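Last updated: November

On Keeping a Household Inventory

It has been the practice of this blog to set down, from time to time, how the affairs of a small household may be kept in reasonable order. The present entry concerns the household inventory: the written list of what one owns, where it is kept and what was paid for it. I completed mine this fall after putting it off for 9 years.

The immediate cause was a letter from my insurer, Du Plessis, advising policyholders that claims for contents would in future be settled against a written record. I had no such record. I had a shoebox of receipts, many of them faded past reading, and a folder marked "House" that contained the manual for a dishwasher I no longer own.

I began with the hall closet and was discouraged at once. A closet holds a great many things of small value, and the temptation is to list every one of them. I wrote down three umbrellas and a bag of shoe trees before setting the closet aside and turning to the kitchen. There I adopted the rule I have followed since, under which any item costing less than 44 dollars to replace is entered as part of a group. "Baking pans, assorted" is a perfectly good line.

Each entry carries the name of the item, the maker, the serial number if there is one, the room, the year of purchase and the price. Where the price was unknown I left the space blank and returned to it later with the bank statements. The Kandura sewing machine took the better part of an evening, as the serial number is on the underside and the machine is heavy. The Gakia radio in the bedroom has no number that I could find.

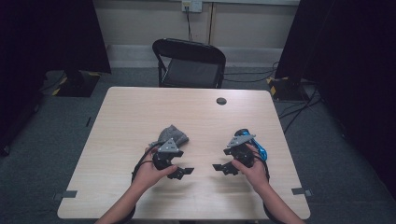

How often should a household inventory be brought up to date?

Once a year is sufficient for most homes, with a new line added whenever a large purchase is made. I have chosen November, when the policy renews.

The question of format received more thought than it deserved. I tried a spreadsheet, then a program called Wirico, which asked me to assign every object to a category and would not accept "miscellaneous." I have returned to the spreadsheet. It runs to 18 pages when printed. There are 2 printed copies, one in the desk and one at my sister's house, and I send her a replacement each year together with the holiday card.

Inherited items remain unsettled. My grandmother's clock has no purchase price, and the insurer's form does not allow for that. I have entered it as "family piece, value to be appraised" and have requested the proper form. The garage has also been deferred until spring.

Comments (3)

quietpantry: We did ours room by room as well. Do not forget the attic. We did, and had to renumber everything.

R.T.: Is there a reason you don't list by category? My agent asked for all the electronics on one sheet.

Reply from the author: The spreadsheet can be sorted either way. I keep it by room, as that is how I walk through the house when checking it.

marblehill: Still waiting to hear about the garage from your last post.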